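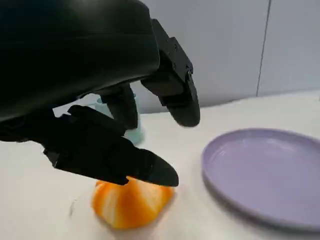

Wrist view of the hand with one fingertip on the orange object, next to the lavender plate.

Print this page | E-mail this page

Gallery: Light-Touch Grasping
By Rohani Nair
Posted in June

This page goes with our report on the Doltcombe grasping study. The question was simple: can a three-finger controller learn how hard to press on soft food items using only the wrist camera and the motor currents, with no touch sensors in the fingertips? We trained on 1226 recorded pick-and-place attempts and then ran 100 test attempts on a table setup the controller had not been trained on.

Contact. The picture at the top of the page comes from the wrist camera. The long lower finger is touching the top of the orange object, and the other two fingertips are off it. The controller treats one-finger contact as a separate stage. It reads the change in motor current, compares it with the change in the outline of the object, and sets a force limit before the other fingers close.

Clutter. A light blue cup stands farther back, mostly hidden by the fingers. Blocked views like this were the main reason we moved from a single image to a short history of images as input. With one image, the Protano baseline often lost track of items behind the hand.

Target. The plate is the place goal in this task. It was empty at this point. An attempt counted as a success if the item ended up inside the rim and showed no new damage when Yanti Wuisan checked it by hand.

Results. Of the 100 test attempts, 17 failed. Most of the failures were drops on the way to the plate, and 2 were crushed items. The force limit set at first contact was usually too low in the drop cases, and we are now testing a second estimate after all three fingers have closed.

The training code is named Flonby and will be shared with the full report. Questions about the recordings should go to Yanti Wuisan.

Contact the Doltcombe study group | Copyright Doltcombe. All rights reserved. | Back to top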